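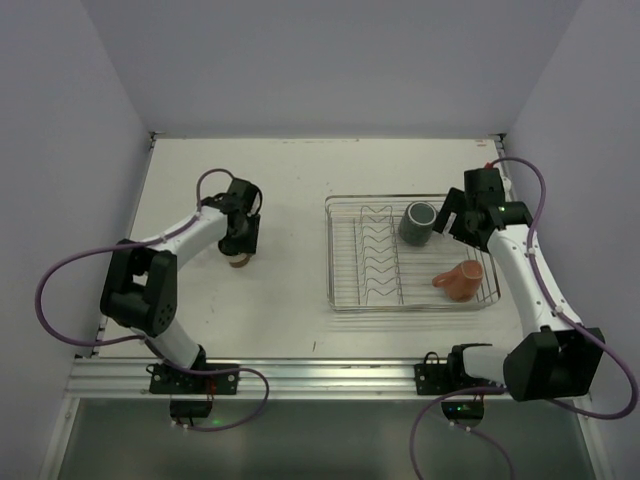 Jikley Demonstration Data: Progress Report to the Esteves Fund
Period ending in May

Collection at Lavthorpe is on schedule. The grant calls for 2,000 accepted demonstrations of two-arm kitchen tasks, and 1,133 are now in the set.

Work this period was on the dish rack task. Operators drive both arms by hand and place or remove mugs from a wire rack. Start positions change between episodes, with mugs upright in some and tipped on their sides in others. The tipped starts take longer and fail more often, so we raised their share of the schedule.

We rejected 104 episodes. Most were dropped for late starts in the recording, the rest for cable snags at the wrist. The cables are now clipped along the arm links – snags have been rare since.

A first policy was trained in Flullenex on the upright starts only and run for 100 trials. Grasping was acceptable. Release was poor, and we are adding episodes that end with a slower opening of the gripper.

Next period: finish the rack task, begin plates, and send the first data release for review. No change to the budget is requested. One spare gripper remains on order.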